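기준점

이비츠(Ivitz) 수위관측소의 기록은 매일 16시에 마감된다. 나는 마감 직전의 수치를 두 번 읽고 장부에 옮긴다. 첫 번째는 계기의 값이고 두 번째는 벽면 눈금의 값이다. 둘의 차이가 허용 범위 안에 있으면 서명하고, 벗어나면 비고란에 적는다. 부임한 뒤로 비고란은 비어 있었다.

관측소는 저수지 동쪽 사면에 박힌 콘크리트 구조물이다. 지상에는 사무실 하나와 창고 하나가 있고, 지하에는 관측정이 있다. 관측정의 깊이는 80미터다. 계단은 400단이며, 중간에 난간이 한 번 끊긴다. 끊긴 구간에는 쇠사슬이 걸려 있다. 전임자가 남긴 인수인계서에는 사슬에 체중을 싣지 말라고만 되어 있었다.

11월에 첫 편차가 나왔다. 계기는 전날과 같은 값을 가리켰고 벽면 눈금은 그보다 손가락 한 마디 낮았다. 허용 범위 안이었으므로 서명했다. 다음 날에는 두 마디였다. 비고란에 '편차 있음, 원인 미상'이라고 적고 지브사이드(Zivside) 본소에 전문을 보냈다. 회신은 사흘 뒤에 왔다. 계기를 교정하라는 내용이었다.

교정 절차는 단순하다. 부자를 들어 올려 고정하고, 영점 나사를 풀고, 표준추를 건 다음 바늘이 멎기를 기다린다. 바늘은 영점에 멎었다. 세 차례 반복했고 결과는 같았다. 계기에는 이상이 없었다. 그렇다면 벽면 눈금이 움직인 것이 된다. 벽면 눈금은 암반에 고정된 청동판이다.

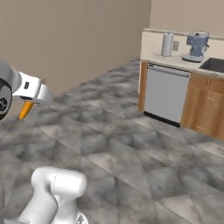 본소의 두 번째 회신에는 청동판을 기준점에서 다시 측량하라고 적혀 있었다. 기준점은 사무실 바닥에 박힌 황동 못이고, 표고는 1,776밀리미터 단위의 오래된 척도로 새겨져 있다. 이 척도를 쓰는 관측소는 이제 여기뿐이다. 나는 창고에서 로르카르(Rorkar) 측량추를 꺼냈다. 위쪽이 굵고 끝으로 갈수록 가늘어지다가 뭉툭하게 끝나는 주황색 추로, 회색 바닥 위에 늘어뜨리면 그 색만 먼저 눈에 들어온다. 어두운 관측정에서는 그 점이 유리하다. 줄을 풀어 내리며 눈금을 읽었고, 줄의 신장량과 온도를 보정했다. 계산을 마치는 데 저녁까지 걸렸다.

청동판은 움직이지 않았다. 기준점과 청동판 사이의 거리는 준공 도면의 값과 일치했다. 계기도 옳고 벽면도 옳은데 두 값은 달랐다. 나는 계산지를 뒤집어 놓고 처음부터 다시 풀었다. 답은 같은 자리에서 나왔다.

그날 밤 창고에서 옛 장부를 꺼내 읽었다. 가장 오래된 장부는 람(Lâm) 저수지라는 이름으로 되어 있었다. 댐을 높이기 전의 이름이다. 종이는 습기를 먹어 물결 모양으로 말려 있었고 잉크는 갈색으로 바랬다. 비고란이 채워진 쪽이 있었다. 필체가 작고 고른 관측원이 같은 편차를 적어 두었다. 한 마디, 두 마디, 세 마디. 편차는 겨울 내내 커졌다가 해빙 직전에 사라졌다. 마지막 줄에는 수치 대신 문장이 있었다. '관측정의 물은 저수지의 물과 같은 물이 아님.'

문장을 기술적으로 해석할 방법은 있다. 연결관이 부분적으로 막히면 관측정의 수면은 저수지를 늦게 따라간다. 겨울에는 관 입구에 얼음이 끼고, 해빙기에는 뚫린다. 다만 이 설명으로는 계기와 벽면의 차이를 풀 수 없다. 둘은 같은 관측정 안에서 같은 수면을 잰다. 부자는 북쪽 벽에, 청동판은 남쪽 벽에 있다. 두 벽의 간격은 팔을 벌린 너비보다 조금 넓다.

이튿날 나는 손전등을 들고 계단을 내려갔다. 사슬이 걸린 구간에서는 벽을 짚었다. 바닥의 점검대에 서서 남쪽 벽을 먼저 비추고 북쪽 벽을 비추었다. 수면은 잔잔했다. 수평기를 점검대에 놓자 기포가 중앙에 섰다. 이어 유리 대접을 물에 띄우고 그 안에 수평기를 넣었다. 기포는 북쪽으로 천천히 움직여 유리관 끝에 닿았고, 거기서 돌아오지 않았다.

대접을 꺼내 물기를 닦고 위로 올라왔다. 16시가 되기 전이었다. 계기의 값을 적고 벽면의 값을 적었다. 차이는 네 마디였다. 비고란에 '수면 경사 있음, 북쪽이 높음'이라고 쓰고 서명했다. 본소에 보낼 전문은 초안을 두 가지로 만들었다. 하나에는 연결관의 청소를 요청했고, 다른 하나에는 옛 장부의 마지막 줄을 그대로 옮겼다. 전신기의 예열이 끝날 때까지 둘을 책상 위에 나란히 두었다.

첫 번째 초안을 보냈다. 두 번째는 접어서 장부 사이에 끼우고, 다음 날 쓸 쪽에 미리 날짜를 적어 두었다.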